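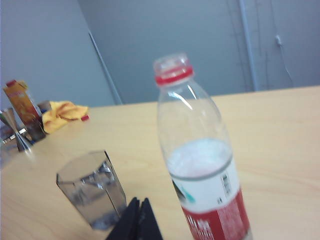

Abbildung 4: Wasserflasche aus durchsichtigem Kunststoff, etwa halb gefüllt, mit rotem Ring unterhalb der Kappe.

4.2 Flasche, Glas, Krug: Gefäße im Tagesverlauf

Die Tagebücher haben uns in einem Punkt völlig überrascht. Wir hatten nach Wasser gefragt und Antworten über Gefäße bekommen. In der schriftlichen Befragung (600 verschickte Bögen, davon 266 auswertbar zurückgesandt) lautete die offene Eingangsfrage: »Woran denken Sie, wenn Sie zu Hause Wasser trinken?« Vorbereitet waren wir auf Kalk, Geschmack, Temperatur, Preis und die vertraute Debatte um Leitungs- und Flaschenwasser, die in der Literatur so breiten Raum einnimmt. All das kommt vor. Viel ausführlicher aber schreiben die Befragten über das Glas, das immer links neben der Spüle steht, über die Flasche am Bett und über den Krug, der zu schwer ist, um ihn mit einer Hand zu heben, und der trotzdem jeden Mittag auf den Tisch kommt. Für eine Untersuchung, die als Beitrag zur Konsumforschung begonnen hatte, war das ein Glücksfall.

Wir haben das Kodierschema daraufhin erweitert. Neben Herkunft und Art des Wassers erfasst es nun für jeden Tagebucheintrag das Gefäß, den Ort des Trinkens und, soweit angegeben, den Weg des Gefäßes durch die Wohnung. Grundlage dieses Abschnitts sind die 337 Einträge, in denen alle drei Angaben vorliegen. Hinzu kommen die 24 Leitfadeninterviews, die in Selenport und im benachbarten Bandis geführt wurden. Beide Orte beziehen ihr Wasser aus demselben Quellgebiet und unterscheiden sich vor allem im Wohnungsbestand: In Selenport überwiegen kleine Altbauwohnungen mit getrennter Küche, in Bandis Reihenhäuser mit offenem Wohnbereich. Dass dieser Unterschied für das Trinken eine Rolle spielen könnte, hatten wir im Projektantrag nicht einmal als Nebenfrage formuliert.

Er spielt eine erhebliche. In den Einträgen aus Selenport wird das Glas fast durchgehend dort benutzt, wo es gefüllt wird. Man geht in die Küche, trinkt im Stehen, stellt das Glas ab und geht wieder. Wer Wasser in ein anderes Zimmer mitnimmt, greift zur Flasche. Eine Befragte beschreibt das mit schöner Genauigkeit: »Das Glas wohnt in der Küche. Ich hätte das Gefühl, es zu entführen.« In Bandis wandern dagegen auch die Gläser. Sie tauchen auf Fensterbänken auf, auf Treppenstufen, auf dem Rand der Badewanne, und abends werden sie in einer Runde durch das Haus wieder eingesammelt. Mehrere Familien haben für diese Runde einen eigenen Namen. Wir führen ihn hier aus Gründen der Anonymität nicht auf, obwohl es schwerfällt, denn die Namen sind wunderbar.

Theoretisch lässt sich das mit dem Begriff der Haltepunkte fassen, den Gunhild Norðdahl in der Vorstudie zu diesem Projekt vorgeschlagen hat. Ein Haltepunkt ist eine Stelle in der Wohnung, an der ein Gegenstand abgestellt werden darf, ohne als vergessen oder unordentlich zu gelten. Haltepunkte sind selten ausgesprochen und werden doch von allen Mitgliedern eines Haushalts erstaunlich sicher erkannt. Auf die Frage, wo ein Glas stehen darf, nannten Partner, die getrennt interviewt wurden, in den meisten Fällen dieselben Orte. Uneinigkeit gab es fast nur beim Nachttisch und beim Klavier.

Der Begriff hilft auch, das Verhältnis von Glas und Flasche besser zu verstehen. In der Konsumforschung wird die Flasche meist als Verpackung behandelt, also als etwas, das zum Einkauf gehört und mit dem letzten Schluck seine Aufgabe erfüllt hat. In unserem Material beginnt ihre interessanteste Zeit häufig erst danach. Sie wird nachgefüllt, steht tagelang am Schreibtisch, bekommt einen festen Platz in der Kühlschranktür und einen Besitzer. Gerade in Haushalten mit Kindern wird sehr fein unterschieden, wessen Flasche wo steht. Verwechslungen werden ernst genommen! Gläser werden dagegen nach dem Spülen wieder Allgemeingut, und nur wenige Befragte bestehen auf einem eigenen.

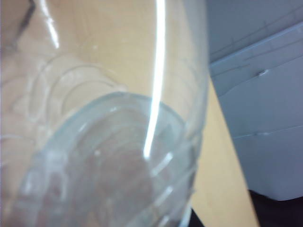

Damit verschiebt sich auch die Frage nach der Sauberkeit. Wann ist ein Glas benutzt? Die naheliegende Antwort, nämlich nach dem ersten Schluck, gibt fast keine der interviewten Personen. Ein Glas, aus dem nur Wasser getrunken wurde, gilt bis zum Abend als brauchbar, manchmal bis zum nächsten Morgen, sofern es an seinem Haltepunkt geblieben ist. Steht dasselbe Glas an einer anderen Stelle, wird es gespült. Die Reinheit hängt also am Ort, und sie kann durch bloßes Verschieben verloren gehen. Wer die ältere ethnologische Literatur über Ordnung und Verunreinigung kennt, wird sich freuen, deren Grundgedanken in einer Küche in Bandis so lebendig wiederzufinden. Ein Interviewpartner sagte es so: »Wenn meine Frau mein Glas neben die Spüle stellt, ist es schmutzig. Vorher war es meins.«

Für die Flasche gelten andere Regeln. Ihr Verschluss schützt den Inhalt vor Staub und, wichtiger noch, vor Zweifeln. Solange sie zugeschraubt ist, bleibt das Wasser in der Wahrnehmung der Befragten dasselbe, das am Vortag eingefüllt wurde. Offene Krüge verlieren diese Gewissheit über Nacht. Das Wasser darin wird morgens überwiegend in die Blumen gegossen, und zwar auch in Haushalten, die ausdrücklich angeben, geschmacklich keinen Unterschied zu bemerken. Pflanzen sind in den Tagebüchern überhaupt die stillen Mittrinker. In einem Selenporter Haushalt bekommt die Zimmerlinde jeden Rest, der in einem Glas zurückbleibt, und die Bewohnerin führt ihr Gedeihen mit einigem Stolz darauf zurück.

Wie verlässlich sind solche Beobachtungen? Tagebuchdaten haben bekannte Schwächen. Wer notiert, was er trinkt, trinkt womöglich bewusster, und einige Einträge lesen sich deutlich sorgfältiger formuliert, als es der Alltag verlangt. Der Vergleich mit den Emari-Protokollen, in denen eine frühere Arbeitsgruppe Haushaltsroutinen über längere Zeit mitgeschrieben hat, stimmt uns aber zuversichtlich. Auch dort erscheinen wandernde und sesshafte Gefäße, wenngleich unter anderen Bezeichnungen und verstreut über Kapitel zu Abwasch, Besuch und Krankheit. Es wäre eine lohnende Aufgabe, diese Protokolle noch einmal vollständig mit unserem Schema zu kodieren. Ein erster Durchgang im November umfasste nur die Kapitel zum Abwasch.

Besonders reizvoll finden wir die Einträge, in denen die Ordnung gestört ist. Kommt Besuch, werden Gläser aus dem Schrank geholt, die sonst nicht benutzt werden, und die Haltepunkte des Haushalts gelten für einige Stunden nicht. Gäste stellen ihr Wasser ab, wo sie wollen. Die Gastgeber bemerken es durchaus und schreiben darüber, greifen aber nicht ein. Bei Krankheit geschieht das Umgekehrte: Die Zahl der zulässigen Stellen schrumpft auf eine einzige neben dem Bett, und dort stehen Flasche und Glas nun zusammen, was in gesunden Zeiten in denselben Haushalten kaum vorkommt. Ein Befragter aus Selenport erkannte an diesem Nebeneinander sogar den Verlauf seiner Grippe. Als er das Glas wieder in die Küche trug und nur die Flasche behielt, habe er gewusst, dass er am nächsten Tag aufstehen werde.

Eine Einschränkung betrifft die Einpersonenhaushalte. Sie sind unter den Interviews gut vertreten, in den Tagebüchern jedoch seltener, und ihre Einträge fallen knapper aus. Das mag daran liegen, dass sich Regeln leichter beschreiben lassen, wenn jemand da ist, der sie verletzt. In den Gesprächen zeigte sich immerhin, dass auch Alleinlebende über feste Haltepunkte verfügen und sie mit Nachdruck verteidigen — notfalls gegen sich selbst. Eine Frau in Bandis berichtete, sie ärgere sich regelmäßig über ein Glas auf der Treppe, das außer ihr niemand dort hingestellt haben könne.

Die Auswertung nach Jahreszeiten steht noch aus. Aus dem Ortsteil Wei, der verwaltungsmäßig zu Selenport gehört, aber überwiegend mit Reihenhäusern bebaut ist, liegen bislang nur Einträge aus den Wintermonaten vor. Gerade dort ließe sich prüfen, ob die beschriebenen Wege dem Grundriss folgen oder den Gewohnheiten des Ortes. Der folgende Abschnitt wendet sich zunächst den Krügen zu, deren Gebrauch enger an die gemeinsamen Mahlzeiten gebunden ist und für die deshalb die Sitzordnung als weitere Variable hinzukommt.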